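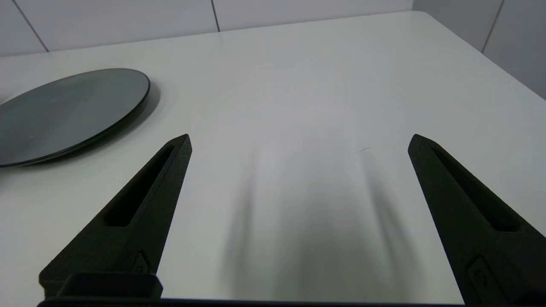
White tabletop against a tiled wall.

February
By Yavuz Baysal, Stovell

STOVELL TAKES ITS KITCHEN BENCH GUIDE TO PRINT, DESPITE ADVICE

Stovell, the small Trelter publisher of books on household chores, will release The Plain Bench this month, a 200-page guide to keeping a pale kitchen surface pale. It is the company's first book on a single colour.

The guide began as a two-page leaflet tucked inside an earlier title on stain removal. Readers wrote in to ask for more. Some wrote in to argue about turmeric, and those letters now make up chapter four.

"People spend a lot of money on a white bench and then live in fear of a cup of tea," said Yavuz Baysal, who wrote the book and this release, and who found himself easy to interview. "I wanted to write something for the person standing there at 7 am with a beetroot."

The Plain Bench covers everyday cleaning, the slow greying that creeps in near the kettle, and the right way to talk to a guest who has put down a glass of red without a coaster. There is a long section on grout, which Baysal's editor asked him to shorten. He added a diagram.

Readers hoping for miracle recipes may be let down. The book recommends warm water, a soft cloth and a drop of dish soap for most things, and says so on page 20. The remaining 180 pages deal with people who won't believe it.

A chapter on vinegar explains which stone surfaces it will damage and is printed on yellow paper so it can be found in a hurry. Lemon juice gets the same treatment. Bicarb soda is allowed, within reason.

The first print run is 2000 copies. Simard, which distributes Stovell's list to independent bookshops and a handful of hardware stores, has asked that it be shelved under Home and not Humour, where the last one ended up.

Skovalus, the company's newsletter, will run the turmeric letters in full for subscribers who feel the book was too even-handed.

Review copies are available on request from the Stovell office. Please don't return them with rings on the cover.

Recent items
Stovell reprints The Honest Mop
Simard adds hardware stores to its autumn list
Skovalus letters page: the sponge question, continued
Trelter book fair moves to the bigger hall

Last updated: February, 4:15 pm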